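Eine kleine Süßigkeitenecke für den Flohmarkt aufbauen

Letztes Jahr habe ich auf dem Hofflohmarkt zum ersten Mal neben Büchern und Geschirr auch Süßigkeiten verkauft. Es hat besser funktioniert als die Bücher. Seitdem fragen mich Nachbarn, wie man so eine Ecke macht, und ich schreibe es jetzt einmal ordentlich auf. Deutsch ist nicht meine erste Sprache, bitte entschuldigen Sie kleine Fehler.

Vorher klären

Fragen Sie beim Veranstalter, ob Lebensmittel erlaubt sind. Bei uns ist verpackte Ware in Ordnung, selbst gebackener Kuchen muss extra angemeldet werden. Lassen Sie sich die Antwort schriftlich geben, eine kurze E-Mail genügt. Fragen Sie auch, ob Sie für den Verkauf von neuer Ware etwas beim Amt anmelden müssen. Das ist von Ort zu Ort verschieden, und ich kann es nicht für alle beantworten.

Was man braucht

Einen stabilen Tisch, der nicht wackelt
Einen Ständer mit Stufen oder ein paar feste Kartons in verschiedener Höhe
Preisschilder aus dickem Papier
Eine Kasse mit Deckel und viel Kleingeld
Eine Kühltasche für den Vorrat
Ein helles Tuch gegen die Sonne

Der Tisch

Stellen Sie den Tisch so, dass die Leute an zwei Seiten stehen können. Wenn er mit der langen Seite an der Wand steht, entsteht sofort ein Stau. Prüfen Sie auch, wo am Mittag die Sonne ist. Schokolade verträgt keine direkte Sonne, und im September kann es auf einem gepflasterten Hof noch sehr warm werden. Ich habe beim Aufbau um 9 Uhr einen schönen schattigen Platz gehabt, und zwei Stunden später war er nicht mehr schattig.

Höhe schaffen

Flach ausgelegte Ware sieht man aus der Entfernung fast nicht. Mit Stufen wird es sofort besser. Die größeren Packungen kommen nach hinten, die kleinen nach vorne, wo auch Kinder sie gut erreichen. Durchsichtige Ständer haben den Vorteil, dass sie nichts verdecken. Dafür sieht man jeden Fingerabdruck, also nehmen Sie ein weiches Tuch mit. Bitte kein Küchenpapier, es macht feine Kratzer.

Riegel lege ich gern etwas schräg auf die Stufe, mit der Schrift nach oben. Mischen Sie nicht zu viele Sorten auf einer Stufe -- das Auge wird müde und die Hand greift nirgends hin.

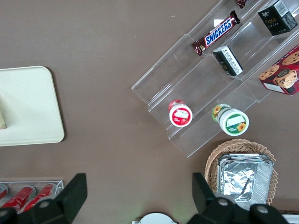

Kestinport, im September

In diesem Jahr haben wir den Stand zu zweit gemacht, meine Nachbarin Signe Halvorsen und ich. Einiges haben wir dabei geändert, und diese Punkte möchte ich noch ergänzen.

Preise

Nehmen Sie nur runde Preise. Wir hatten zuerst 85 Cent auf die Schilder geschrieben und haben den ganzen Vormittag Fünfer gesucht. Jetzt kostet jeder Riegel 1 Euro, und für größere Tüten gibt es einen zweiten Preis, 2 Euro. Schreiben Sie die Zahl groß und mit schwarzem Stift. Ein Schild pro Stufe ist genug.

Nachfüllen

Legen Sie nie die ganze Ware auf den Tisch. Von jeder Sorte liegen bei uns höchstens 4 Stück aus, der Rest bleibt in der Kühltasche unter dem Tisch. Kühlakkus immer in ein Handtuch wickeln, sonst wird das Papier der Verpackung feucht. Die Tasche nur kurz öffnen und gleich wieder schließen.

Kasse

Eine Person verkauft, die andere kassiert. Wenn Sie allein sind, tragen Sie das Geld lieber in einer Bauchtasche -- eine offene Kasse auf dem Tisch ist keine gute Idee. Schreiben Sie am Anfang auf, wie viel Wechselgeld darin ist.

Allergien

Manche Eltern möchten die Zutaten lesen, bevor sie etwas kaufen. Bei einzeln verpackten Riegeln aus dem Multipack steht die Liste manchmal nur auf der äußeren Packung. Heben Sie diese also auf und legen Sie sie griffbereit unter den Tisch.

Abbauen

Zuerst die Ware in die Tasche, dann die Schilder, zum Schluss den Ständer. Diesen wasche ich zu Hause mit lauwarmem Wasser und einem Tropfen Spülmittel und lasse ihn auf einem Handtuch trocknen. Angebrochene Multipacks beschrifte ich mit dem Haltbarkeitsdatum. Die Preisschilder kommen in einen Umschlag und liegen bei mir mit der Kasse im selben Karton.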